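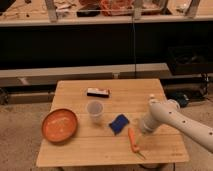 It's about time, a reader wrote me last week, and could they please start with cake stands? That was the whole email, no hello and no signature, and I loved it. I'd mentioned the Sumton dish library in one line at the bottom of a column about snow parking, and that one line got more mail than anything I've written about snow parking, ever.

So, the dish library. If you missed it (it was one line, I don't blame you), the Sumton public library is going to start lending plates, bowls, cups, pitchers and serving dishes to anybody with a card. You check them out the same way you check out a book. You keep them up to five days, you wash them, you bring them back in the crate they came in. No charge, no deposit for card holders. It opens to the public in January 2018, in the old periodicals room on the ground floor, the one with the radiator that clanks.

I went over to take a look before the doors open, mostly to be nosy. There are 703 pieces on the shelves as of my visit, and they are a wonderful mess -- dinner plates with ivy around the rim, diner mugs, a soup tureen shaped like a cabbage, a stack of those amber glass dessert cups that I swear every house in the county owned when I was a kid. Nearly all of it was donated over the summer and fall. The library put a bin in the lobby in June and figured it would fill up by Christmas. It filled up in nine days and they had to borrow a hand truck from Neretti Hardware to move it all!

The money side is small, so I'll give it to you quickly. The library spent $1,375 to get going. Most of that went for the crates, which are the stackable plastic kind with dividers, and the rest went for shelving brackets and a second-hand dish rack. Neretti gave them the brackets at cost. Nothing came out of the book budget. I asked twice, knowing you'd ask me.

How it works, if you want to plan something: you can walk in and pick out single pieces, up to 12 at a time, or you can reserve a party set. The party sets come in two sizes. The small one covers eight people and the big one covers 24, and both include dinner plates, small plates, bowls and cups. Forks and knives are not included for now. The librarian at the desk told me they got so many mismatched forks that sorting them was going to take all winter, and she'd like to open sometime before the tulips.

The cups in the party sets are plastic, and I heard a little grumbling about that from a man browsing the large-print westerns. He thought a real library ought to lend real glass. I see his point, but I've also hosted a six-year-old's birthday on a concrete patio, so I know which side I'm on. There are glass tumblers on the open shelves if you want them. Bowls are a mix, some stoneware, some not, and you can ask for all one kind.
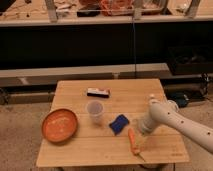
Photo: Bandent Community News

What happens if you break something is the question I got most. The answer is you tell them. There's a flat two-dollar charge per piece, no matter if it was the cabbage tureen or a saucer, and they'd much prefer a broken plate in a bag to a crate that comes back one short with no note. (I asked if the cabbage tureen could maybe be three dollars. It could not.) Chips count as broken, mainly for safety. Crayon does not, apparently it comes off.

The washing rule is the one I think folks will trip over. Everything has to come back clean and dry. It gets washed again at the library, in the staff kitchen, before it goes out to the next household, but the staff kitchen has one sink and it is not a big sink. If your crate comes back with lasagna on it, you'll get it handed right back to you across the counter. I was shown the sign. It's a very polite sign but it is also in red.

Sumton isn't the first to try it around these parts. Over in Bandent the grange hall has had a closet full of loaner china for as long as I can remember, though you have to know which neighbor has the key. The difference with the library version is that it's in the catalog. I sat down at the public computer and typed in "gravy boat" and got four results, with little call numbers and everything. One was already on hold. Opening day hadn't even come yet and somebody had a hold on a gravy boat.

I should say a word about why the library is doing this at all, as I've had two letters asking whether they've run out of books. They have not. Last year they asked card holders what they'd borrow if they could borrow anything, and 400 people sent the card back. Tools came in first. Dishes came in second, ahead of fishing poles and telescopes. Tools need insurance and a lot of talking, so dishes went first. The tools idea is still alive, from what I gather, and if it moves I'll let you know.

Restaurants have been good about it too. Alemneh, the lunch place across from the post office, sent over two boxes of shallow bowls when they changed their table settings, and they're a beautiful size for chili or a salad. I've got my eye on those for the playoffs. If you beat me to them I'll try to be a grown-up about it.

Now, the practical stuff. The periodicals room will be open for dish pickup whenever the library is open, except for the last half hour of the day, when they're counting crates back in. Bring your card. Bring a car, too, or a sturdy friend, because the big party set takes up three crates and they're heavier than they look -- I picked one up to be helpful and put it down again pretty fast. The parking spot nearest the side door is marked for 15-minute loading.

Donations are on pause. Please, they asked me to say please. There's no room for more plates until spring, and anything left on the steps overnight will end up at the thrift shop. The exceptions are pitchers, big salad bowls and, you guessed it, cake stands. They have one cake stand right now, pink glass, a little wobbly on its foot. To my reader with no signature: it was still on the shelf when I left, but I wouldn't wait.

Questions about holds or party sets can go to the front desk, extension 2292. Ask for dishes.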